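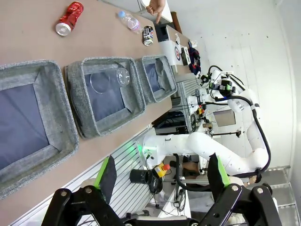

Vilja Honkanen

Sorters wanted, Clundley site. 7 spots, casual to start, could go longer. Posting this fast as the roster closes soon, so excuse the typos.

Some background. Container sorting at Clundley has always been by hand. Cans, plastic bottles, cups, whatever comes in. Same reach, same twist, all shift. The arms are taking over a share of the pick and place, small items first, and the people who used to do only that are moving to setup, checking and calling the odd stuff. So the job you'd be applying for is not the job we advertised last November. Please read the lot before you send anything.

What you'd do

Set items out on the table for each run. Bins in a row, items where the sheet says.
Point out the next item when the lead asks for it.
Watch the pick. Note what got dropped, what went in the wrong bin, what got squashed.
Reset and go again. There is a lot of reset.
Hand sorting too, half of most shifts. The line still needs hands and will for a good while.

You don't need to code. You don't need to have worked with robots. Two of our best people came off the hand line with no idea and now they train the new starters. 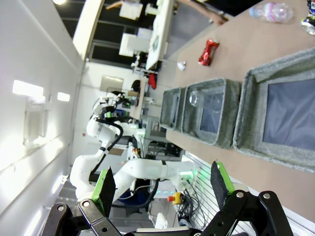 Crushed cans are the hard ones, also clear plastic, so that's where most of the early shifts go. If you've sorted by hand you allready know which things are a pain to grab, and that is the knowledge we're after. Say so in your application, even if it was years ago or at a different kind of place.

What changes for staff, becuase people keep asking

Current hand sorters keep their hours and rate through the changeover. In writing, ask Nga Hồ for a copy.
Anyone moving to the arm tables gets 12 paid hours of training first, on the clock.
Stop button training is day one. Anyone can stop a run, any time, no explanation owed.
Less lifting and reaching. More standing and looking, which some people like less. Horácio Patrício tried it and went back to the hand line, and that's fine, the option is open to you too.
Notes are about the item and the arm. They don't go on your file.

Hours: 10 hour shifts, days only for now. Short breaks on top of lunch. Labour hire people welcome to apply direct.

Must have: steady on your feet, okay with repetition, able to write a clear note in English. Closed shoes. Colour vision helps with the bin sheets but talk to us, we can work around it.

To apply: a few lines on what you've done and which days you can't do. No cover letter. Drop it at the Clundley front desk marked for Vinh Tạ, or hand it to any shift lead. In by July 19, 2026. Trial shifts are paid, same rate.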